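Chapter 4
Work Rules for Hand-Held Gripper Stations

In this chapter
Marking and clearing the work surface
Two grippers at one table
Placing flat parts
When to stop and reset

Chapter 3 covered the written standard for a station: who signs it, where it is kept, and how a change gets approved. Chapter 4 turns to the rules an operator follows during a shift. Most of them are short. They apply to hand-held grippers as well as to arms bolted to a bench, and the word "operator" in this chapter means the person holding the tool.

4.1 The surface before the part

A session starts with the surface. Check it for loose items, old tape and marks left by an earlier layout. Faint lines on a white surface are easy to miss from standing height and much easier to see with the fingers of the gripper held just over them. If a line belongs to the current layout, leave it alone. If it belongs to an old one, take it off or write it into the station log so that the next operator does not line parts up to it.

Open the fingers fully before they come near the surface. Keep them open until the part is between them.

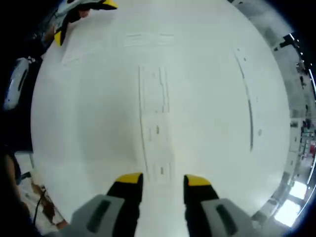
Dahlgren would put the log ahead of the surface check, on the grounds that an operator who reads the last entry first already knows which marks are supposed to be there. Both orders are in use. The Molcombe rule sheet puts the surface first and the Skjelbred sheet puts the log first, and a site should pick one and print it.

4.2 Two grippers, one table

When two grippers share a table, the space between them needs a rule of its own. The usual one is that only one tool enters the shared area at a time. The other waits, raised or held to the side, with its fingers clear of any part. A spoken "in" and "out" is enough at a small station.

Operators should agree on three things before starting:

Which hand takes the near parts and which takes the far ones.
Who calls a stop.
Where a dropped part goes.

Cables need the same attention. A cable that crosses the edge of a table should be noted in the setup sheet, along with the side of the table it comes from.

4.3 Flat parts

Thin, flat parts are harder to pick up than blocks. The fingers have little to close on, and a part lying flush with the table may slide before it lifts. Where the part has slots or cutouts, the work sheet should say whether they may be used as a grip point. Leave enough open table between parts for both fingers to come down without touching a neighbor. If the sheet calls for parts at different angles, set them that way and do not straighten them.

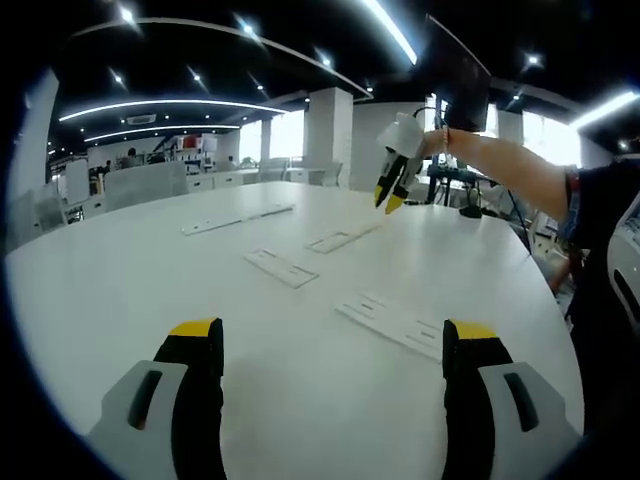
Ragnvald Dahlgren
Contributing Editor, Station Practice

A layout with four plates is used for the exercises at the end of this chapter. The full rule sheet has 11 items, and section 4.4 takes them in order. Read items 1 and 2 before the first exercise. The Amitex form in the back of the book may be copied for use as a station log.

Key terms: shared area, grip point, setup sheet, station log, reset.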